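Courtesy campaign on Plaltetti buses claims early success

The Plaltetti bus line says its riders have become kinder to older people, and it has a number to prove it. Whether the number proves much is another question.

The line began its "Offer First" campaign in November, asking younger passengers to give up their seats without waiting to be asked. Badges were handed out to riders over 70, at a cost of 2 dollars each, and 910 people filled in a survey afterward. The line reports that courtesy is "up 20 percent."

Up from what is hard to say. No survey was done before the campaign started, and the figure comes from asking people whether they thought manners had improved. Most of those who answered were also entered in a drawing for a free monthly pass.

Lizeth Pacheco, 74, rides the Horkura route to her sister's apartment most mornings. She took a badge and wore it for a week.

"I felt like a parcel marked fragile," she said. "The people who used to get up still get up. The others look at their phones a little harder."
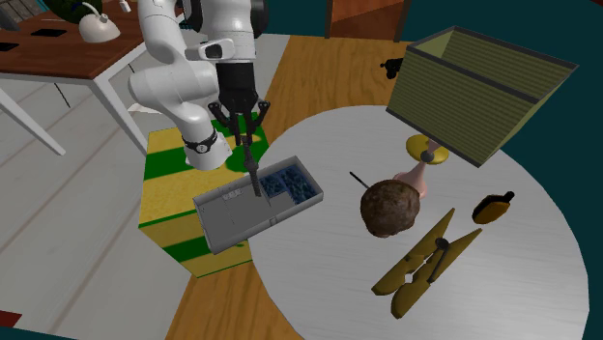

Geetha Mathew, who runs the campaign for the line, said the badges were never meant to embarrass anyone and that wearing one is a choice. She said 50 more riders have asked for them since the survey closed. She could not say how many have been handed back.

A second round is planned for the Debnath route, with posters this time and a slogan that has not been settled. Pacheco said she would be happier with a driver who waits until she is sitting down before pulling away – something the survey did not ask about.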